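Support > Floor lamps > Common questions
Reading time: 3 min
Last updated: December

Floor lamp assembly and care FAQ

How long does assembly take?
Allow 18 minutes for the Lerkum and a little longer for the Jinemus, which has a second arm. You need a Phillips screwdriver. The hex key is in the bag with the screws.

The lamp leans. What should I do?
Turn the lamp off, unplug it and lay it on a blanket. Tighten the bolt under the base with the hex key, then stand the lamp up and check again. Thick carpet will also make a lamp lean. Move it to a hard floor before you order a new base.

How tall is the Lerkum?
It stands 155 cm from the floor to the top of the stem. The height can't be changed.

Which bulbs can I use?
Use LED bulbs only, and stay under the wattage printed on the socket label. Dimmable bulbs work with the foot switch. Bulbs are sold separately.

How do I clean it?
Unplug it and let the bulb cool. Wipe painted parts with a soft damp cloth and dry them right away. Don't use glass cleaner or anything with grit in it.

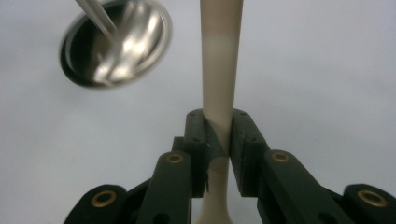 Carys Parri wrote in to add that dish soap took off a greasy mark that plain water would not. We agree, as long as it is one drop in a bowl of warm water and none of it gets near the socket.

Can I replace the cord myself?
No. Contact us or take the lamp to a licensed electrician. Opening the socket ends the warranty.

How long is the warranty?
Three years from the delivery date on all Kevholm floor lamps. Keep your receipt or order email. Bulbs and shades are not covered.

A part is missing from my box.
Send us the order number and the part number from page 4 of the manual. Small parts ship free. If the manual is missing too, tell us the name of the lamp and the color.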